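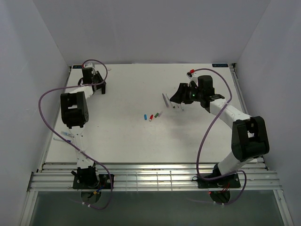 Chapter 4: Two Arms, One Table

Putting a cap on a marker takes you a second, and you probably do it while talking to a friend. Now try it with one hand! You'll pin the marker against your leg, or the desk, or your chin. That little struggle is what this chapter is all about.

The robotics club at Fillurton started its two-arm project in June with a pile of pens, markers and loose caps. Randa Qaisi wrote the first program for the left arm, Rami Chamoun took the right, and each one worked beautifully alone. Together they bumped wrists on nearly every run. The team logged 384 tries before they were happy, and we'll borrow from their notebook all through the chapter (the crashes are the best part).

You'll begin with the reach of each arm and the patch of table they share. Then comes timing: who moves first, who waits, and how an arm knows its partner is done. In Section 4.3 you'll plan a handoff of your own, on paper first.

Before you read on, grab a partner and a capped marker. Each of you may use one hand. Uncap it, cap it again, and write down every move you both made.

21 comments · 30 shares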